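Vekar织布厂开放日记录

Vekar厂每年只开放一次，时间在十二月，上午一场，下午一场，我报的是上午场。厂子在Grosex镇北头，从火车站走过去要经过一座铁桥和一段没有人行道的路，推婴儿车的最好坐厂里的接驳车。

报名之后会收到一封邮件，讲穿着要求：平底鞋，不要围巾，长头发扎起来，外套不要有垂下来的带子。邮件最后一行提醒说，染色车间里靛蓝容易蹭到身上，浅色裤子不建议穿。我前一晚住在镇上的Ostrowski旅馆，把第二天要穿的都先拿出来了，早上六点多出门吃饭，天还是黑的。

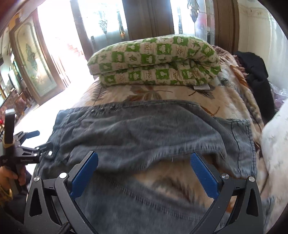
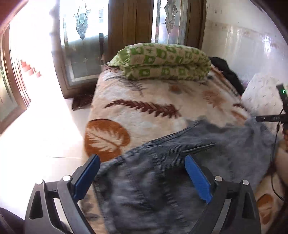
旅馆楼下的早餐七点才开，所以我去了桥边的面包店。店里有热的豆子汤，配黑面包，味道偏咸。坐着等的时候看见好几拨人手里拿着厂里的确认单，后来在门口又碰到他们。

签到在门卫室旁边的棚子里。每人领一件反光背心、一副耳塞和一张号码牌，我的号是998。号码不是按当天来的人排的，工作人员说是从第一届开放日一直往下发，所以号牌可以带走。背心要还。

参观分组进行，我们这组由一位在整理车间工作的女士带。她先带大家在院子里站了一会儿，讲厂房的布局。最老的是红砖那一栋，原来纺羊毛，后来改织帆布，再后来才做牛仔布。锯齿形的屋顶朝北开窗，为的是白天光线均匀，看布的颜色不受太阳影响。现在验布全用灯箱，北窗留着，有几扇漏雨，用铁皮补过。

第一站是原棉仓库。棉包堆到接近房梁，外面裹着布，打着铁箍。每个棉包上有一个小洞，是取样的时候割的。桌上摆了几份样品，可以用手去扯，比较纤维长短。长的那份扯开之后两边有明显的毛须，短的那份一拉就断成一团。旁边贴着一张表，讲含水率、含杂和马克隆值，字太小，也没有人解释，我拍下来回去才看懂一半。

仓库隔壁是清梳。这里开始需要戴耳塞。棉花从管道里吹过来，经过开松和梳理，变成很薄的一层网，再收成一根粗条，盘进一个高的圆桶里。空气里有飞花，落在肩膀上。带队的女士说飞花每个班要清好几次，清下来的大部分卖给做填充料的厂家。地面很滑，走的时候要注意，组里有一位先生差点摔倒，扶住了栏杆。

纺纱车间只能隔着玻璃看。这一段我觉得安排得不太好，玻璃后面离机器很远，走廊又窄，后面一组已经到了，大家挤在一起。墙上有一块展板，对比环锭纺和气流纺。环锭纺的纱粗细有起伏，织出来的布洗过以后竖向的纹路比较明显，气流纺的纱均匀一些，产量也高。厂里两种都有，哪种布用哪种纱由客户定。

接下来是染色，很多人就是为这个来的。用的是绳状染色，几百根经纱并成一根粗绳，若干根绳同时从染槽里穿过去，出来之后往上走，在空中绕几道，再下到下一个染槽。刚出槽的纱是黄绿色，走到顶上已经变蓝，再下来时蓝得更深。这个变化很快，站在旁边抬头看就能看到。原理是还原态的靛蓝溶于水，遇到空气氧化以后又变回不溶的蓝色，附在纱的表面。纱芯基本没有染透，牛仔布穿久了会发白，原因就在这里。

染色车间气味很重，有点像煮过头的鸡蛋，混着碱味。有两个孩子受不了，跟家长先出去了。地上的排水沟全是深蓝色，墙根也是。工人穿的胶靴统一是白色，靴筒以下已经看不出来原来的颜色。我回去以后发现背包底部有一道蓝印，用肥皂搓掉了一部分。

有人问废水怎么处理。回答比较详细：先过滤，再沉淀，然后进生化池，处理完的水一部分回用到冲洗环节，其余排到镇里的管网。沉淀池在厂区后面，当天没有开放，只在会议室里放了一段录像。还有人问是不是天然靛蓝，回答说大货全部用合成的，天然靛蓝只在样品间做过小批，颜色批次之间差得太多，客户不接受。

从染色出来，绳要重新拆开，变成平行的纱，卷到大的经轴上，这一步叫分经。看起来很慢，但断一根纱就得停机接上。接着是上浆，让经纱在织的时候不容易磨断。浆料是淀粉为主，所以这个车间闻起来像煮米汤，比前一个好受得多。

织布车间是全厂最吵的地方，戴着耳塞仍然听不见旁边的人说话。带队的女士改用手写板，走到一个地方就举起来一句。多数是剑杆织机，速度快，布边是毛的。靠墙有一排老的有梭织机，织窄幅布，布边是闭合的，也就是常说的赤耳布。门口那台有梭织机的铭牌上写着2175，是厂里的资产编号，带队的人说维修时都叫编号。这台当天在开，梭子来回打，整块地板都跟着震。配件早就买不到了，要从报废的同型机器上拆，或者自己车。

在织机旁边可以摸刚下来的坯布。手感硬，有浆，表面有很多短毛。斜纹的方向从右下往左上还是从左下往右上，对成衣有影响，裤腿洗过之后会往一个方向拧，所以后整理里有一道预斜，把布先拉斜，抵消掉一部分。我以前有一条裤子侧缝总是转到前面来，听到这里才知道是什么原因。

整理车间依次是烧毛、预斜、预缩。烧毛就是让布快速从火焰上方经过，把短毛烧掉，火是蓝的，声音像煤气灶开到最大。预缩用的是一条很厚的橡胶毯，布贴着橡胶毯走，橡胶回缩的时候把布也挤短。没有经过预缩的布也有人买，做成裤子以后第一次下水会缩不少，买的时候要留尺寸。

最后是验布。布从灯箱前面匀速往下走，工人看到疵点就停下，贴一个小标签，记扣分。给参观者留了一台可以自己试的，布上有断经、粗纱、油渍、稀密路几种问题。我看了一段，油渍能看出来，断经完全没有发现。布卷挂着吊牌，试验用的那一卷写着2338，旁边用圆珠笔加了一行字，说这卷不出货。

参观完可以去食堂，凭号码牌换一份汤和一个肉馅卷饼，咖啡另外付钱。食堂的咖啡机上贴着Cemilano的牌子，是镇上一家咖啡馆借来的，排队很长，味道一般。素食者只有汤，这一点邮件里没有写，建议带点吃的。

食堂对面有零布销售，按重量卖。好的布头在上午场结束之前就被挑得差不多了，留下的多是黑色和一种偏绿的颜色。我买了一块，够做一个围裙。裁好的布不能退换，只收现金，门口没有取款机，最近的一台在火车站。厂里还卖一本厂史小册子，内容主要是老照片，文字不多，印刷质量不错。

下午我在镇上转了一圈。河边那条路原来是工人宿舍，一排一排的两层小楼，门的颜色都不一样，有一部分改成了公寓。桥头有个小陈列馆，放了旧织机、样布册和工资簿，工资簿翻开的那一页记着迟到扣款。样布册值得看，每块布旁边用钢笔写了经纬密度和染色次数，最早的几页已经褪得很淡。陈列馆关门早，天黑前就开始清人。

几点给打算去的人：

报名页面通常在秋天开放，上午场先满。下午场有一部分机器会停下来保养，织布车间声音小一些，但能看到的也少。

染色车间允许拍照，不允许用闪光灯。整理车间全程不能拍。

楼梯很多，厂里说可以给行动不便的人安排另一条路线，那条路线不经过织布车间。

包越小越好，大包要寄存在签到的棚子里，取包的时候又要排一次队。

回程的火车班次少，傍晚那班人很多，我站了三站才有座位。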